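Home | Interviews | Materials | Surfaces | Contact

Last updated: 23 April 2020

Sorting blocks by shape: a conversation at Griltance

Griltance keeps 272 wooden building blocks in its Prallton workroom, and the person in charge of them prefers to talk about storage. The set was bought in two lots. The first was plain wood, the second painted, and the two were mixed within a week.

"Color is what people reach for first," the keeper of the blocks said. "It is a poor way to sort them. You end up with a red cube and a red bar in one tub, and they do not stack together."

The current method goes by shape. Triangular prisms are put away first, as they roll under other pieces and tip them. Long bars come next, then arches and cylinders. Cubes are left for last.

"A cube can go anywhere. An arch takes up the space of two blocks and you can't put much inside the curve."

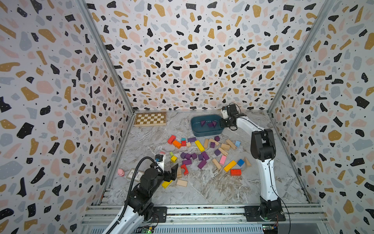

Purple prisms in the teal tub, with the rest of the blocks still on the floor.

The tubs are plastic and came from Kostiuk, a supplier in Skemham. Seven are in use. The dark ones were picked over clear ones because pale wood shows up well against them – a small point, but it makes the last few pieces easier to find.

The terrazzo-patterned wallpaper was a separate decision. Plain white was tried first and marked quickly. "With flecks of black and mustard you stop seeing scuffs. The marble pattern on the floor does much the same job, although a natural wood cube can get lost near the brown veins."

Other items share the floor. The folding chessboard has a place in the back corner, and the pink pig is not sorted with anything. "It has no category. It goes in after the blocks are done."

A full sort takes 14 minutes with two people. The keeper would like to see labels on the tubs by July, with a drawn outline of each shape and no words. The old labels were written in pencil and have mostly rubbed off.

Recent items
Paint wear on small wooden cubes
Choosing a tub depth
Wallpaper seams at inside corners
Folding boards: hinges and storage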